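Courses > Robotics Practice > Student Projects > Shared Tabletop Rules

Shared Tabletop Rules for a Robot Hand and a Person
Project report, Trostville Technical College
Remigiusz Czarnecka
Thu 6 August

1. What the project was for

The Gajewski lab has one bench where a person and a robot hand work on the same table. Before this project the bench had a single sheet of rules taped to the wall. It said to keep clear of the arm and to know where the stop button was. Both are good advice, but neither says how far is clear, or who checks the button and when.

My task was to write a set of working rules for the bench and to test them on a simple job. I used toy bricks for the job. They are cheap and easy to grip, and a dropped one does no harm.

2. What I started from

I read the general safety standards for industrial robots and the guidance on collaborative work that our course uses. Much of it assumes a fixed cell with a fence or scanner. Our bench has neither. I kept three ideas from the reading: a risk assessment before the first run, a stop that the person can reach without leaning, and a written limit on speed when hands are within reach. I also went through the manual for the Plurnisent controller, which lets you save a speed limit under a user name. In June two users had saved different limits and neither knew about the other's, so one rule deals only with that.

3. The bench and the task

The robot picks bricks from a green baseplate and places them on a short stack. The person may add or take away loose bricks at any time, but only from the back of the mat. The other half of the table is used for a second task with switches and push buttons, which is not part of this report.
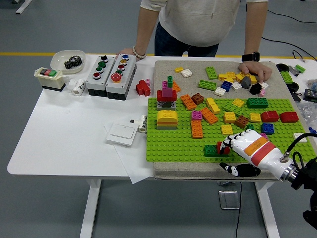 Figure 1. Robot hand gripping a red brick at the front of the baseplate, with a person's hand in the loose bricks on the mat.

The main problem is the middle of the baseplate. The robot works from the front and the person from the back, and both can reach the center. I first tried to solve this with a line of tape, but people reached over it without noticing. Giving the center to the robot while it is moving, and to the person only after a spoken "hold", worked better.

4. The rules

R1. The operator presses and resets the emergency stop before the first run of each session and writes it in the log.
R2. The speed limit is read aloud from the screen before the arm is enabled.
R3. While the arm is enabled, hands stay behind the back edge of the baseplate.
R4. To reach further in, say "hold" and wait for the operator to answer "holding".
R5. Sleeves stay clear of the fingers of the robot hand. Bracelets and watches come off or go under a fitted cuff.
R6. Cables at the wrist of the arm are checked for slack at every restart.
R7. Parts for another task stay on their own side of the table.

R5 was argued over more than the rest. Some students felt a watch was no risk at our speeds. I left it in because the fingers close on whatever is between them, and a strap is hard to pull free with one hand. It is also the rule people forget most, so it should move to the top of the sheet.

5. Results

I logged 289 picks over 13 sessions. The first 125 were done under the old sheet and the others under the new rules. Under the old sheet the log has reaches into the center with no warning in nearly every session. Under the new rules there were 2, both by people who had joined partway through and had not been read the rules.

The sample is small and I was often the operator, so people may have been more careful than usual. I did not measure contact force. Helletti sells a gauge for this, but the lab's order had not come in by the time I finished.

6. Changes still to make

- Read the rules again whenever someone new comes to the table.
- Put R5 first.
- Replace the spoken "hold" with a foot switch, if the lab agrees - it gets loud when the other bench is running.
- Repeat the sessions with an operator who did not write the rules.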